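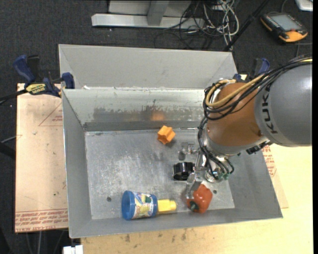 Inspected by: L. Dow

Bingate Play Kitchen, Room 6
Metal bin check, Friday

Walls: OK. The inner back wall has a wide scuffed band on the lower part. I passed my glove over it and found no burr.
Rim: thin, please check with hand in glove only.
Floor: scratched, but still OK. Two small dark holes near the front corners, keep them clear.
Contents: orange star block, black ring, blue tub with printed label, yellow piece, red-orange pepper. Tub is on its side with the open end to the left. Please stand it up before closing.
Load: limit is 20 kg, not near.
Next check: May, same form.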